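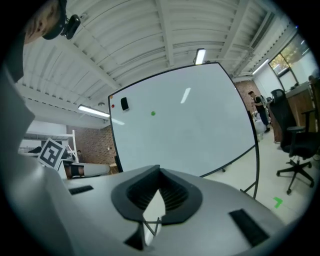
How often should a whiteboard be cleaned?

Wipe it with a dry eraser at the end of every day it gets written on, and wash it with a damp cloth once a week. A board in a workshop, where there is dust in the air, may need washing twice a week.

Most boards that look worn out are only dirty. Dry erasing moves the ink powder around and leaves a little behind each time. After a month or two the surface turns gray and new writing gets harder to wipe off.

Weekly wash

Take everything off the board first, magnets included. Dampen a microfiber cloth with plain warm water and one drop of dish soap. Wring it out well. Start at the top and work down in overlapping strokes, so the drips run onto the part you haven't washed yet. Go over it again with a clean damp cloth to get the soap off, then dry it with a towel. Soap left on the surface makes markers skip.

Do it last thing on Thursday if the shop is closed Friday, or at the end of whatever your last day is. The board should be fully dry before anyone writes on it.

Marks that won't come off

Try these in order and stop when one works.

Write over the old mark with a fresh dry-erase marker, wait a few seconds, and wipe. The solvent in the new ink loosens the old ink. It works on most marks that have sat for a week or so.

Put rubbing alcohol on a cloth and rub the mark gently. Open a door or window and keep it away from anything hot. This will usually take off permanent marker too. Rinse with water afterward.

Use a cleaner sold for whiteboards. Let it sit for as long as the label says.

Leave scouring powder, steel wool and melamine sponges in the cupboard. They take the gloss off, and a dull patch holds ink from then on. Colleen Boychuk used a kitchen scouring pad on the board in her garage and now has a cloudy spot the size of a dinner plate where nothing wipes clean.

The eraser

A dirty eraser is the usual cause of smears. Take it outside and knock it against a step or a wall. If it is felt and still leaves streaks, vacuum it with the brush attachment. Some felt erasers can be hand washed in cool water, but they need a full day to dry. If yours has peel-off layers, peel one.

A magnetic eraser can live on the board. Put it in an upper corner, where it is out of the way of writing and people will know where to look for it.

Magnets

Check the backs now and then. Metal dust and grit collect there, and dragging a gritty magnet across the board scratches it. Lift magnets off and set them down again without sliding them. To get filings off, press a bit of masking tape on the back and pull.

Colors are useful if everyone agrees on them. At the Nikano workshop, Mahlet Gebretsadik uses red for jobs waiting on parts and green for jobs ready to pick up. The key is taped to the wall next to the board.

Boards on wheels

Look at the casters every few months. Hair, string and plastic strapping wind around the axles. Cut through them with a utility knife, blade pointing away from you, and pull the pieces out with pliers. A drop of light oil on each axle is enough. Wipe off the extra or it will end up on the floor.

Tighten the bolts where the board meets the stand. If it still wobbles, see whether one wheel has come partway out of its socket. Push from the stand when you move the board, at about waist height, and have a second person on the other side if you are crossing a door sill.

If the casters have brakes, set them before you write.

Glare

Overhead tube lights and windows both leave bright streaks on a glossy board. Turn the board a few degrees and check it from where people will be standing. If it tilts, tip the top slightly forward. Dark markers read best under shop lighting. Save yellow and orange for underlining.

Markers

Store them flat with the caps on tight. A marker kept tip up dries out at the tip. Throw out the dead ones the day they die, or they go back in the tray and somebody picks them up again.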